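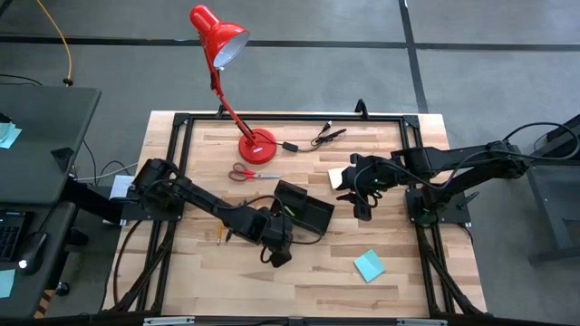

Lirnodix Moves Desk Reset Work to Two-Arm Cells at Bresine Site

BRESINE, March 25, 2022 - Lirnodix, a provider of managed office space, has put two-arm robot cells into regular use at its Bresine site. The cells handle the sorting and setting out of small desk supplies, a job the company calls desk reset. Until this month it was done entirely by hand, mostly in the evening, by the site services team.

Desk reset covers the items a tenant expects to find at a shared workstation: pencils, scissors, note pads, sticky notes, and an organizer to hold them. Supplies come back from the floors mixed together. They have to be separated, checked, and returned to a fixed layout before they go out again. The site supports 227 shared workstations, and supply sets are rotated through the reset area in batches of 50.

Each cell is built on a standard worktable. A metal frame is fastened over the top and carries the arms on base plates at either side, so that both can reach the middle of the work area. An object can be held by one arm while the other places something into it or next to it. The cells run Promov, the motion and scheduling software Lirnodix licenses for its sites. Layouts are stored in Lencho, the company's existing inventory system, and a change made there is picked up by the cell at the start of the next batch.

The first layouts released for production use are limited to rigid and semi-rigid items. Pencils go upright into a pen cup or flat into a tray compartment. Scissors are placed closed, with the handles toward the user. Pads are squared to the organizer. Single sticky notes are still treated as an exception, as a sheet lying flat on a smooth surface is hard to pick up cleanly, and any the cell can't lift after two tries are left for the operator.

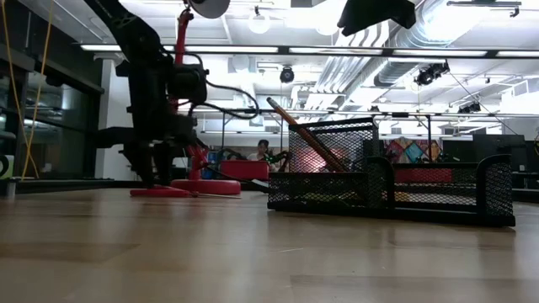

Mesh organizers required separate work. The open weave gives uneven depth readings, and the first gripping routine closed on the side panels at the wrong height. The current routine locates the rim and works from there. Solid plastic trays use the earlier routine without changes.

No positions have been cut as part of the changeover. The site services team at Bresine remains at 6 people, and 5 have completed operator training. Evening reset shifts ended in March, and the hours were moved to the day schedule. Staff who worked evenings were offered day hours at the same weekly total. The evening supplement was folded into base pay for those employees.

The content of the work has changed more than the amount of it. Operators load mixed supplies, confirm the layout, clear exceptions, and inspect finished sets before they are released. They also decide when an item is worn out, a judgment the company has chosen not to automate. Repetitive sorting, which the team had listed as its main source of wrist and shoulder complaints, now makes up a small part of the shift.

"The evening shift was the hardest one to fill and the one people asked to leave first," said Noémi Bíró, head of site services at Lirnodix. "The operators now spend their time on setup and inspection. They write the exception rules themselves, and when a layout doesn't work they are the ones who change it. We had planned to keep that with engineering, but it was slower."

Bíró said that the changeover also brought new tasks that were underestimated at the start. Cable routing on the arms has to be checked at the beginning of every shift. Gripper fingers need cleaning when adhesive from sticky notes builds up. Both checks have been added to the shift schedule as paid time and are done by the operators in rotation.

Operators can stop a cell at any time without giving a reason, and stops are not counted in individual performance reviews. Logs from the cells record item type, grip result, and cycle time. They do not record operator names.

Lirnodix will review the Bresine layouts with the site services team before adding further item types. Desk lamps and other corded equipment are under evaluation and will continue to be set out by hand in the meantime. Tenants do not need to change how they return supplies.

About Lirnodix

Lirnodix operates shared and managed office space for business tenants and provides reception, supply, and workstation services at its sites.

Media contact: Noémi Bíró, Site Services, Lirnodix, Bresine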